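Crack in a white table top, fill it or live with it?
Plulside Forums > Furniture and Fixing
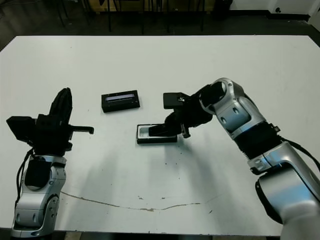 The table, crack and all. It's the brownish line across the lower half.

thistledown27
Hello all, hoping for some opinions before I make a mess of this. I've got a white rectangular table, a Nirholm, and it has a long thin crack running sideways across the top. It's gone brownish, so it shows up much more than it would otherwise. There are little dark specks near it too, and no amount of scrubbing seems to shift those.

The table gets used every day for packing things into boxes, so it has to be flat and it has to wipe clean. The black tray and the lid thing in the picture are typical of what goes on it. Nothing heavy, but small parts do come out of trays and I don't like the idea of bits of grit sitting in a groove.

So do I fill it, cover it or just put up with it? I paid 112 quid for it and I'd like a few more years out of it if I can. I've also no idea what the top is made of, which I realise isn't very helpful!

marrowfat
Fill it. White two-part filler, pressed in with an old bank card, leave it overnight and then rub it down with very fine paper. I did a worktop like that and you have to get your nose right down to it to find the join. Clean the brown out first though or you'll just be sealing the muck in.

Jaruwan Khunthong
I'd be a bit careful with that. If you don't know what the top is, sanding could leave a dull patch a lot bigger than the crack, and on a white table under a bright light you'll see it from the doorway. I had a shiny white desk and ruined it in one afternoon (I was so pleased with myself until it dried). Can you feel the crack with a fingernail? If your nail doesn't catch, it may only be a mark.

thistledown27
My nail does catch, but only at the left end. Further along I can hardly feel it.

marrowfat
Then fill the left end and leave the rest. You don't have to sand the whole thing, Jaruwan, you mask either side with tape and only touch the filler.

Jaruwan Khunthong
Tape or no tape, I've never managed it without catching the finish. Maybe you've got steadier hands than me.

oldgatepost
Neither. Get a mat. I've got a Zoveo desk mat, the light grey one, on my own packing bench and it covers all manner of sins. It also stops things skidding about when you're trying to get them into a tray, and small black bits show up on it nicely. Mine was 27 quid and I cut it to size with kitchen scissors.

marrowfat
A mat is fine until something gets underneath and you've got a lump. And if the crack's getting longer you won't know.

oldgatepost
So lift it up once a week and have a look. Hardly a hardship.

Jaruwan Khunthong
On the longer question, put a tiny pencil mark at each end of the crack and check it in June. If it's gone past the marks I'd look underneath, because sometimes a leg fixing has been done up too tight and it pulls on the top. Slackening ours off by half a turn was enough to stop it.

For the brown, try bicarb and a drop of water on a soft toothbrush before you buy anything. Specks too. Try it near the edge first.

thistledown27
Bicarb has lifted a bit of the brown, not all of it. The specks haven't budged, I think they're in the surface. Pencil marks are on. I'm leaning towards the mat, sorry marrowfat, but I might fill that left end first so I'm keeping everyone happy.

marrowfat
I'll take half a win. Don't put the mat down until the filler's gone properly hard.

Comments from readers (4)

pennyroyal_k: We've got the same crack in nearly the same place on ours! Used a Thammasiri repair stick, the wax sort. Looks lovely but it does pick up dirt and I've had to redo it twice.

bramblejack: Sand it, paint it, done. You lot do fuss.

hattie_m: Please don't paint a table you slide trays across all day, it'll scratch to bits.

soupspoon: Did the left end need a second go of filler? Mine sank as it dried and I had to top it up.

Contact the moderators | Forum rules | © Plulside Forums | Back to top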